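4.2 Kit handling and squad turnover

Player retention at Jaren was compared with that at Golent over 10 months, using club records and interviews with 25 players. Changes of head coach were coded separately from changes to the backroom staff.
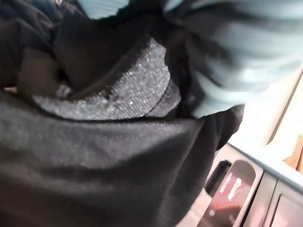 Sarmiento objected that squad turnover had been falling before the first change of coach, and that the coding should begin in March. The series was rerun on that basis and the difference between the clubs narrowed by nearly a third.

Kit and laundry duties, listed under backroom work, were left out of the model.

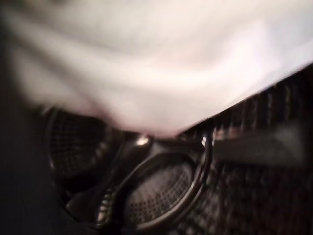
Figure 2. White cloth over a black object, with black mesh visible.

Contract length had no clear effect at either club.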